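Search this site
Type to search
Last updated: June

Speaker notes: House rules for soft things
Trendlow integrators' day, second slot after lunch. 14 minutes, 6 slides, leave time for questions.

Slide 1. Title

Wait for the coffee people to sit down. Say who we are: Virnemeo, the test cell group, the ones who write the checklists everybody signs and nobody reads past page one. Admit that I signed one last Sunday without reading it. I wrote it.

Slide 2. Why have rules for a bath pouf

The guarding on our cell is in good order. We can produce a binder for it. What we could not produce, until this spring, was one page saying what counts as a good pick when the object has no edges to speak of. A box is easy. You have it or you don't. With netting you can have one frill between the fingers and the rest trailing behind like a wedding dress, and the log will say "success."

Three operators, same pick, three different entries in the log. Let that sit for a second. Don't rescue them.
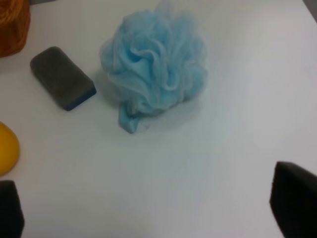
Slide 3. Setting the table

Stay on the picture while you go through these.

Rule one: every object gets its own patch of white before the run starts. The blue pouf and the dark gray sponge are neighbors here, so ask the room whether they would pass this layout. Take a show of hands. There will be an argument, and it's a useful one. Our page says a gap you can see from the wrist view. The Boström people want a finger's width. I have stopped fighting them.

Rule two: straps and loops count as part of the object. The pouf has a little one lying flat on the table at its lower left. If a finger catches only that, we log it as a partial, however nice the lift looks.

Rule three: write down what is at the edge of the view too. The yellow thing and the orange thing on the left are only half in, and both go on the sheet. "Misc." is banned. We had a whole month of "misc."

Slide 4. Stopping

An operator may stop a run for any reason and does not have to type one in. We used to have a required field with a 50-character minimum. People typed the alphabet. (Pause, someone will laugh because they did it too.)

Restart takes two people looking at the table. Two people looking at the same phone does not qualify.

Slide 5. Finger pads

Check the pads every 8 runs. Look for wear and for lint. Netting snags, sponges shed, and the pad gets blamed for a bad grip when it needs a wipe. Log the wipe. Leltodon's template has a box for it, the only part of that template I would defend in public.

Slide 6. What we still argue about

Whether a dropped pouf that lands in the right bin is a success. My view is no. My view lost the vote.

Hand out the one-page sheet now, at the end, or they will read it during slide 2. Questions. If somebody asks about shower curtains, we are out of time.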